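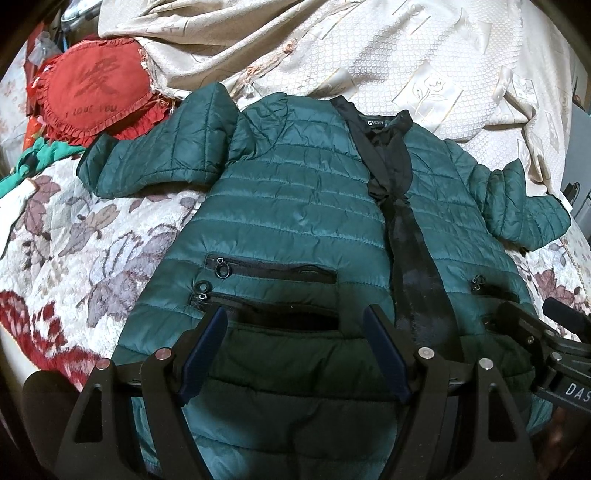

Clothing Care > Outerwear > Folding a puffer so it fits in a drawer

hallmarsh
Posted Tuesday, February 2, 2021

We moved to a place with one coat closet for four people, so the winter jackets have to go in drawers once it warms up. Mine is the dark green quilted one with the black zippers. I lay it on the bed front side up, arms out, fold the arms in, then fold the bottom up twice. By the time I let go it has opened itself again. The drawer is 7 inches deep inside and I need two jackets in it.

How do you fold these? I don't want to buy vacuum bags.

tuulikki_s
Turn it over. Front down, back up, arms folded across the back, then roll from the hem toward the collar. Front up means you are folding against the zippers and they push back.

Close all the zippers first, pockets too.

hallmarsh
Pockets too? There are two on the chest, one right above the other, and they have those ring pulls on them. I had been leaving everything open so the air could get out.

tuulikki_s
Air goes out through the fabric if you press slowly. An open zipper just snags on the one next to it.

Dell R.
I disagree about rolling. I rolled mine for three winters and the fill ended up in lumps near the hem. Now I fold it in thirds lengthwise, then in half, and put a folded blanket on top. The blanket does the work. Nothing springs back with a blanket on it.

Also, what is it filled with? Down and polyester don't act the same. Polyester stays flat a lot longer if you squash it.

hallmarsh
Tag on the side seam says polyester. I bought it used so I don't know how old it is.

Shufen Peng
Don't press it at all then. I worked at an alterations counter for 10 years and the jackets people brought in every fall looking thin were the ones that had been stuffed into bins in March. Fold it loosely and give it the whole drawer. If you have two jackets, use two drawers.

Dell R.
Not everyone has two drawers.

Shufen Peng
Then hang one on the back of a bedroom door. A wide hanger is fine.

korvet
I use a Birkmont drawer box, the fabric kind with a lid. The lid zips, so the jacket can't open up. Mine holds one adult puffer and a kid's one. It does sag in the middle when you pull it out by the handle.

One thing on the ring pulls – they will mark a shiny fabric if they sit against it under weight all summer. I put a dish towel between the chest and whatever is folded over it. If you go front down like tuulikki says, the towel goes under the front.

tuulikki_s
Agree on the towel. And wash it before you put it away. Collars especially. A black one hides the dirt.

hallmarsh
OK, tried a few of these tonight. Front down, zippers closed, arms across the back, thirds, then in half. It comes to a little over 5 inches without pushing on it. So one jacket fits and two don't. My husband's is going on the door.

Dell R.
Put a blanket on it.

Shufen Peng
Please don't put a blanket on it.

korvet
A thin one would be okay.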